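Call for participants: does practice on hand-held grippers carry over to a robot arm?

Skollamik study, second round
Lead: Naomi Lema
Posted August 4, 2022

We are looking for people to take part in a study of a claim that gets repeated a great deal in our field and tested rather less. The claim goes like this. If you want a robot to learn a household job, you don't need to drive the robot through it. You can give a person a pair of hand-held grippers with cameras on them, let them do the job in an ordinary home, and train the robot on what the cameras saw. It is cheaper and quicker, and supposedly the robot hardly knows the difference.

I have my doubts, and I should say so before you apply. Part of the reason this call exists is that our own first round came out well and I don't fully trust it.

What we found the first time

In the first round we collected 3,289 recordings of people sorting fruit: out of a basket, on to a table, back into the basket. After throwing away the ones where a gripper was out of sight too long or the recording stopped early, we trained a model on the rest and ran it on the Gutberg arms for 100 trials. It did well enough that two people in the group wanted to write it up the same evening.

Then we looked at who had made the recordings. Nearly all of them came from people who work on grippers for a living. They know how wide the jaws open. They come in from a side the arm can reach, and they don't twist their wrists in ways an arm can't follow. Whether they meant to or not, they were already moving like the machine. So did the method work, or did we work for the method? I can't tell from the data we have, and I don't think anyone else can either, whatever the slides say.

There is a second problem. When we took out 616 recordings from one very tidy worker, the results dropped by more than I would like for such a small share of the total. If a method leans that hard on one pair of hands, I'd want to know before anybody calls it general.

What you would be doing

You would hold one gripper in each hand and move fruit about on a table in a normal furnished room. Sessions are run at our house in Kneževič and, if you are willing, at your own home. We set the table, you pick things up and put them down, and then we muddle it up and start again. Oranges, mandarins and pears mostly. Some fruit rolls. You will drop some of it, and we keep the drops.

You will not be told the "right" way to pick anything up. This is deliberate and some people find it annoying. If you ask whether to take a pear by its middle or its end, the session leader will say it's up to you. We want to see what people do when they haven't been trained into good habits, as that is what the claim promises will be enough.

You don't need to know anything about robots. In fact we would prefer it if you didn't.

Fruit sorting with the hand-held grippers: 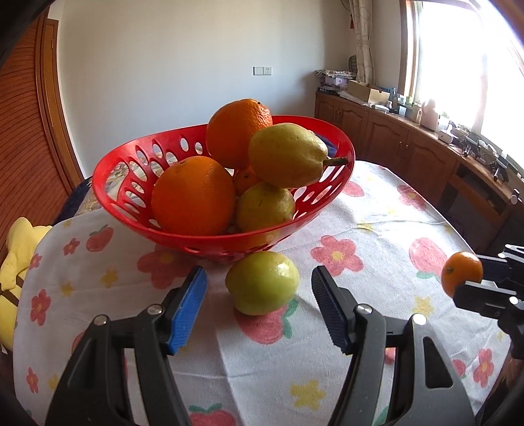
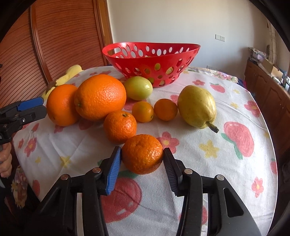 Who can apply

You must be 18 or over and able to hold a light tool in each hand for short spells, with breaks whenever you ask for one. We want left-handers, people with small hands, people with stiff hands who can still manage comfortably, and people who describe themselves as clumsy. The first round had almost none of these.

Please don't apply if you have worked on robot arms or grippers, or if you took part in the first round. If you have tried a gripper once at an open day, that's fine, just mention it on the form.

If you would like a session in your own home, we need a table you can stand at, a bit of free floor on one side of it and reasonable light. You needn't tidy up. We would sooner you left the room as you normally have it. The cameras will record whatever is in view, so put away letters, family photographs and anything else you wouldn't want a researcher to see. Other people in the house will need to stay out of the room or sign a form of their own.

Time and payment

Each person does two sessions, on different days, and we ask you to leave a gap of at least a week between them. We pay per session at the rate given on the information sheet, plus travel to the house. You are paid for a session if you start it, even if you decide to stop ten minutes in. There is no bonus for speed. We tried one in a pilot and it made everyone worse.

What happens to the recordings

They are stored by the Skollamik project and used for training and testing models. Sound is removed. You can ask for your recordings to be deleted up to the point where we begin training, and we will write to tell you when that is. After that we can delete the files but we can't take their effect back out of a model that has already been trained, and I would be wary of any study that told you it could.

The grippers are on loan from Grokard. Grokard does not see the recordings, has no say in what we publish and has been told in writing that the answer may be unwelcome.

What we will publish

All of it, including the trials that go badly. The test plan is fixed before the first session and will be put on the project page, with the result that would make me change my mind written down in it. If beginners' recordings train the arms as well as the experts' did, I will say so under my own name and stop grumbling at meetings. If they don't, we will give the size of the gap and leave the recordings open for others to pick over.

How to apply

Fill in the short form on the Skollamik project page and send it before the end of August. We'll reply to everyone, including those we can't place. If you have a question about the study that the information sheet doesn't answer, put it in the last box on the form and Naomi Lema will write back to you directly.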